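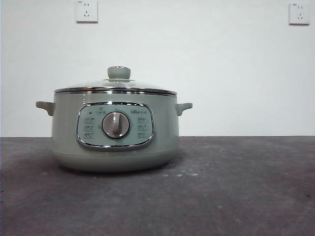 The working rule at Sturlow, a robotics workshop in Avville, is that a kitchen task gets written up before any arm is switched on. Weronika Zieliński, who keeps the rule book, starts each sheet with the appliance itself. An electric cooking pot with a glass lid, a knob on top and a rotary dial on the front has three places where a gripper can do harm, and each gets its own line. The lid is lifted by the knob and never by the steel rim. The dial is turned by its raised bar. The side handles are for carrying, and only with the cord out of the wall.

The sheets were drawn up last July, after a run of small breakages. "We had good engineers writing force limits from memory," Zieliński says. "Two people would give you two numbers for the same lid."

Each task now goes through five checks. An operator confirms the stop button works, then moves the arm through the task at low speed with the pot empty and unplugged. Water comes later, heat later still. Hrvoje Jurić signs off the last step, and he has sent sheets back over a missing initial.

Glass is treated separately. A lid is retired after 1000 lifts, chipped or sound, and the count is kept on paper beside the bench. Damir Angelovski, who runs a similar program at Edlow, thinks the number is arbitrary. He would sooner see lids inspected under a lamp every morning - his own crew does this - and replaced on what the inspection finds.

Zieliński accepts the number was a judgement. She wants a limit that a new starter can apply without asking anyone.

The two workshops have agreed on wording for one thing so far, which is who may restart an arm after a stop. It must be the person who pressed the button, standing where they can see the whole bench. A draft clause on hot liquids is with Spyros Stan at Papadopoulos for comment.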